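Re: Portfolio review weekend — schedule and print sizes

Keegan Boychuk
February 5, 2020
4 min read

Hello all,
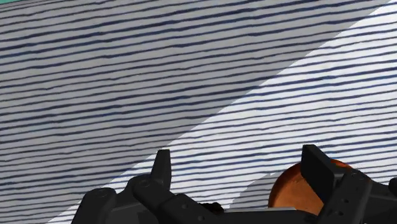
I've had several replies to my last note and most of them ask the same things, so I'm answering on the list. Chin-lung's message covers nearly all of it and I'll work from that.

Chin-lung Lo wrote:

> Keegan, thanks for the draft schedule. Before I book travel I'd like
> to get a few points straight.
>
> First, is the review still at the Molline building, or has it moved
> to Avach as you said it might back in November? The hotel I used last
> time is a short walk from Molline and a long bus ride from Avach.
>
> Second, the draft says each photographer gets two reviewers. Last
> year we could ask for the reviewers we wanted. I shoot mostly harbor
> and dock work and I got a wedding editor, who was very polite about
> it but had little to tell me.
>
> Third, print size. The rules say the long side can't be over 14
> inches. My mounted set from the Hovance show is bigger than that and
> I'd rather not reprint it. Would you accept it if I brought my own
> easel?
>
> Last, can the people who aren't being reviewed sit in and listen? My
> wife wants to come.
>
> Chin-lung

Taking these in order.

The venue is Molline. Avach was willing to have us but could only offer the upstairs hall, and the elevator there doesn't take flat cases or a wheelchair. Molline has given us the ground floor for both days. Use the side entrance on the parking lot. The front doors stay locked on weekends and there is no bell.

On reviewers, you can ask for the ones you want. The form had that question left off by mistake and I've put it back. If you already sent your form in, you don't need to fill out a new one. Write to me with your first and second choice and I'll add them. I can't promise everyone gets their first choice, but I will try to keep people with a reviewer who knows their kind of work. For documentary and working-life pictures there are two reviewers this year, where last year there was only one, and he went home sick after lunch on the first day.

On print size, the 14 inch limit stands for the review tables. They are narrow, and the reviewer needs to be able to lay several prints next to each other. Chin-lung, you can bring the Hovance set for the open wall on the second afternoon, where there is no limit on size as long as the piece hangs from a single hook or stands by itself. An easel is fine there. For the table, work prints are enough. A lot of people bring plain drugstore prints and the reviewers don't mind. They are looking at the selection and the order, so put your time into that.

Bring no more than one body of work. Last time a few people came with three or four projects in one box and the session ran out while they were still explaining the first.

Guests can sit in if the photographer being reviewed agrees. Please ask before you pull up a chair. Guests don't pay and don't need to register, but let me know the number so we have enough seats. Lunch is for registered people only, though there is a diner across the road that serves all day.

A couple of things that weren't in Chin-lung's message:

The evening talk will be given by Paul, on editing a long project down to a book. He has 1000 negatives from one street and ended up using very few of them, and he'll bring the dummy copies so you can see what got dropped between versions. The talk is open to the public.

The registration form closes when the tables are full. There are 5 places left as I write this. If you registered and can't make it, tell me soon so I can call someone on the waiting list. I would much prefer a late cancellation to an empty chair.

We still need a projector cable that fits the older machine at Molline — the wide connector with the screws on either side. If you have one in a drawer, please bring it and put your name on it.

I'll send the table assignments once all the reviewer choices are in. If you need the printed schedule in large type, reply to me directly and I'll have a copy at the door.

Keegan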